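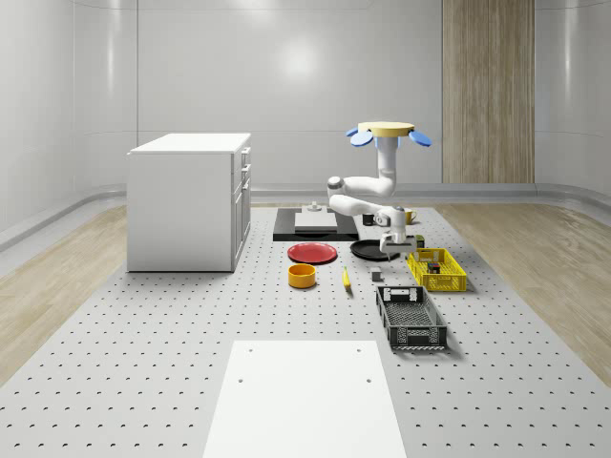
White cabinet, grey walls, a strip of wooden floor either side. A render, but I'd live in it.

1/ I have been trying to get rid of things since January. A thread on decluttering, by someone with three colanders.

2/ It started with the flat in Drornville, where the previous tenant left 28 coat hangers and I, being a grown-up, kept them in case 28 people came round in coats.

3/ Then my aunt moved to a smaller place and I became the family's storage solution. A fondue set. A second fondue set. A box marked MISC (HEAVY).

4/ So I bought a book. Then another book, to see whether it disagreed with the first. It did. They now sit on the shelf I was meant to be clearing.

5/ Book one says handle each object and ask how it makes you feel. I held a garlic press for a good while. I felt like someone holding a garlic press.

6/ Book two says get rid of anything you haven't used in a year. This would cost me the fire blanket, my passport and most of my trousers.

7/ Next I tried selling. I listed a lamp on Releo for 50 quid. Eleven messages. Ten said "is this available". I said yes to all of them and never heard from any of those people again.

8/ The eleventh was from Pirjo Riihimäki, who asked for the height of the lamp, the width of the shade, the length of the flex and whether it hummed. I went and listened to my own lamp for her. It hums.

9/ She took it anyway, and gave me a bag of plums and a jigsaw. 3000 pieces. A harbour, mainly sky. So that's one lamp out, one jigsaw in, and the jigsaw needs a bigger table.

10/ My sister Nidia's system is a box by the door. Anything in it for a month goes to the charity shop. Lovely system. I've had the box by the door since spring and I now use it as a seat for putting my shoes on.

11/ I did take two bags to the shop on Moreira Street. Came out with a toast rack. I don't want to discuss the toast rack.

12/ Cables deserve their own thread. I have a drawer of them and I know what four are for. The rest are staying, as the minute I bin one I'll find the thing it charges.

13/ Paper was worse. Every instruction booklet I've ever been given, including for a kettle I left behind two flats ago. It had a section in Portuguese I'd underlined. I don't speak Portuguese.

14/ Final tally, because someone asked: 252 things gone, if you count each hanger and each sock separately, and I do.

15/ Kept: both fondue sets. You can't split them up now, they've been through a lot.

16/ Anyway if anyone near Drornville wants a colander, my messages are open. Yes, it's available — it doesn't hum.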